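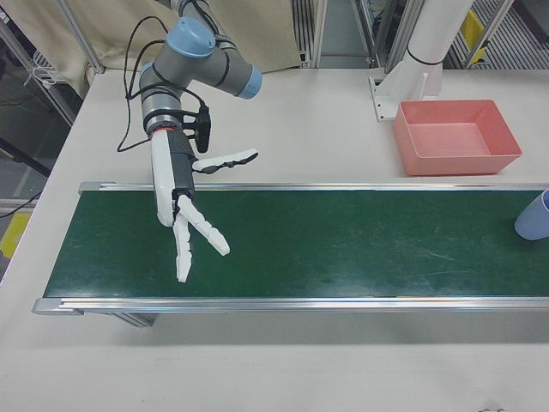
## Wrist faults on the Neltetti cell, part 2

Last time I had the symptom and no cause. The arm would stop partway through a reach with a position error on the wrist joint, and the log would show a clean bus right up to the stop. I blamed the hand controller, swapped it, and got the same fault within the hour.

The cause is the cable. The bundle hangs in loose loops down the arm and comes back in at the wrist. On a long reach toward the belt, one loop tightens before the joint reaches its limit. The encoder line goes open for a few milliseconds, the driver holds the last value, and the next good reading looks like a jump. The driver reports the jump and says nothing about the gap.

I set the error threshold to 2000 counts when we commissioned the cell. It had been 80 from the factory. Raising it hid the small dropouts and left only the big ones, so part of this is my own doing.

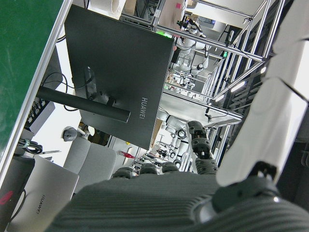 The fix has to work on both hands, and the gloved one is harder. Its wrist faults never matched the belt-side ones, which is why I kept separate notes for so long. Any cable clip has to clear the black joint housing where the hand meets the arm, and it can't pinch the knit at full curl. Florian Renaud printed a low clip that sits further up the white segment, with 39 mm of slack between it and the connector.

What changed:

- Threshold back to 80.
- Driver now logs a gap as a gap (Inent branch, not merged yet).
- Wrist rotation limited to 102 degrees until every cable is clipped.
- Protective stop on a second dropout, with a manual reset.

The last one is the safety item. Before, the arm resumed by itself once readings came back, and someone reaching in to clear a part had no warning. 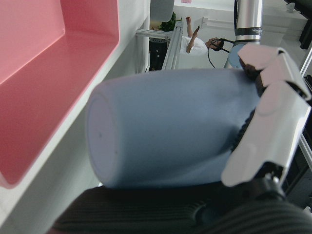

*Blue cylinder in the white hand, seen from the wrist.*

I still want a strain test on the old connector. Hoarau has a pull rig and I've asked for an afternoon on it in November.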